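Home / Spare Parts / Hands and Grippers / Kuneretti Finger Link Kit

Kuneretti Finger Link Kit, part 1116
Replaces part 919 (withdrawn)

Safety notice, 17 Oct 2024
The lower pivot pin on part 919 can back out under load. When it does, the finger goes slack and the hand drops what it is holding. Duda has had 104 reports of this, one with a bruised foot. Stop using any hand fitted with part 919 until the kit has been changed.

What changed
Part 1116 has a longer pin with a locking clip. The pads and link lengths are the same, so grip settings carry over.

In the box
Three finger links, three pins with clips, hex key, fitting sheet.

Before fitting
Cut power at the wall. The stop button holds the fingers closed, and they can still pinch. Keep hands and sleeves clear of the fingers whenever power is on.
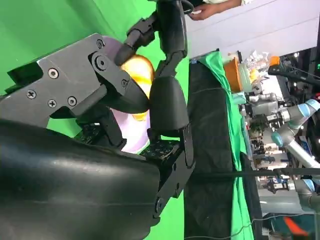 After fitting, run the hand with a light object first. Check the clips again after 700 cycles. If a finger clicks or sags, switch off and contact Hadiza Isah at the Plurbridge service desk.

Owners of part 919 get the kit free until the end of January. Have your order number ready.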